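4.2 Replanning after a partial insertion

Issa, our task planner, believes what it is told. In its first version it was told by the gripper encoder, which reports that the fingers have opened and has no opinion on where the gear went. Issa would tick the step off and move on, full of confidence, to mesh a second gear with one that was under the table.

We therefore put a check between every release and the next plan step. Bendard, the perception module, takes one wrist-height view and labels each peg as filled, empty or unsure. Only then does Driller, the motion layer, get a new goal. Figure 6 shows the kind of state Bendard has to label.

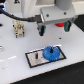
Figure 6. Gear task with one peg filled and one empty; gripper open.

The pegs are black, and so is the border of the plate, which Bendard's early versions took for one very ambitious peg. Cropping to the silver surface fixed most of this. The blue gear is easier to find, although its translucent look cost us a week of threshold tuning in November.

We ran 159 trials on the Mutetard cell with the check enabled. Bendard answered "unsure" in 9 of them, and Issa then asked for a second view -- a humble request, and one we had to add by hand. Each check was limited to 100 ms.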